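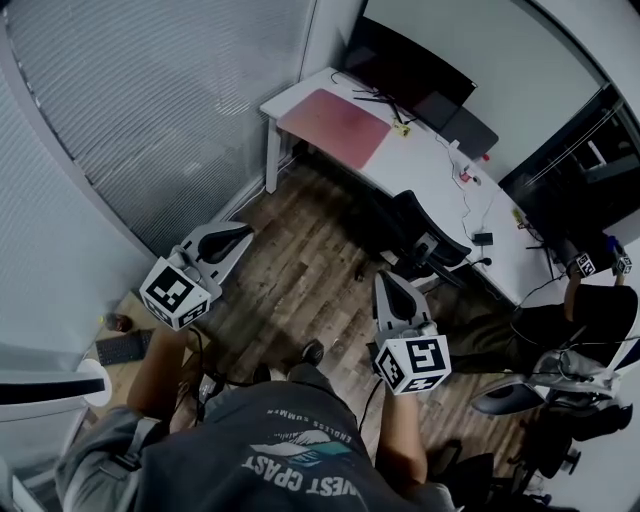
A white desk with a pink mat at one end.

Why Does My Desk Get Messy All By Itself?

I write about ordinary stuff for kids, and lots of you have asked me about desks. You clean one up, you go have a sandwich, you come back, and there's a sock on it. How? I have some ideas, and I also have a way of clearing a desk that even I can stick to (and I'm pretty bad at it).

Flat places are like magnets

Think about walking into your room with your hands full. Where does it all go? You look for the nearest flat place, and a desk is flat, it's close, and it's just the right height for your hands. So down goes the library book. Down goes the charger. My own desk once held five cups at the same time, and I don't even drink that much!

Small things are the worst at this. A big thing like a backpack gets in your way, so you move it. A sticky note or an eraser doesn't bother anybody, so it stays there for weeks. I found a ticket from the Promgate bus under my lamp in February, and I hadn't been on the bus since summer.

What's a desk mat for?

A desk mat is a sheet you lay on top of the desk. Some are rubbery, some are smooth like a raincoat, and some are soft cloth. It does a few jobs. It stops your pencil from poking little dents in the desk. It makes a nice place to rest your arms. If you use a computer mouse, the mouse slides on it. And it catches crumbs - lots and lots of crumbs.

I like a mat for another reason, though. It shows you where your working space is. I have a rule that only the thing I'm doing right now can be on the mat. If I'm drawing, that's paper and pencils. When I'm done drawing, they go away. The rest of the desk can be a bit wild, but the mat stays clear.

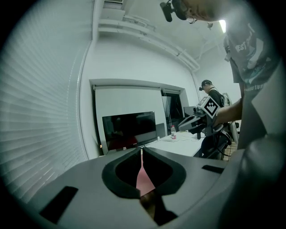

My neighbor's rule is even tougher. Nothing sleeps on the desk, she told me, and if it's still there at bedtime it goes in a box under the bed until Saturday chores are done. I tried that for two nights and lost my glasses in the box.

So what about all those cables?

Cables tangle because they're long and bendy. Every time you move one, its loose end can slip over or under another cable, and soon you have a loop, and then a loop inside the loop. Try it with shoelaces! Drop two long ones in a bag, shake it for a minute, and see what comes out.

To untangle cables, don't pull hard. Pulling makes the knots tighter. Find one loose end and follow it backward with your fingers, slowly, like you're following a path in a maze. Ask a grown-up before you unplug anything, and let the grown-up do the part near the wall. Computer screens are a grown-up job too. They're heavier than they look and they tip.

How I clear a desk

1. Take off the trash first. Wrappers, dried-up markers, mystery bits of paper. This is the quickest part and it makes you feel great.

2. Put all the little things in one bowl. Don't sort them yet! If you start sorting you'll find an old toy and play with it (I always do).

3. Dust the bare parts with a dry cloth. Start at the back and come toward you, so the dust ends up at the front edge where you can catch it.

4. Pick up anything made of cloth and give it a shake, outdoors if you can. Hold on with both hands. If there's room on the floor or a bed, lay it flat and fold it in half, then in half again. Soft, fuzzy cloth hangs on to crumbs, so look closely before you fold. 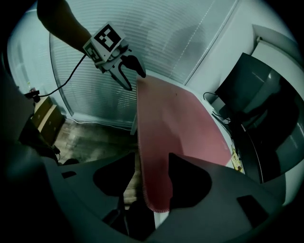 5. Now sort the bowl. Pencils with pencils, clips with clips. Anything you haven't a clue about goes to a grown-up, who probably won't know either.

6. Put back only what you use. Your mat goes down first, nice and straight, and everything else fits in beside it.

My desk took me nearly 65 minutes last time, and a good chunk of that was spent reading a comic I found under a folder. Yours might be quicker. If you get tired, stop after step three and do the rest tomorrow. The bowl will wait for you.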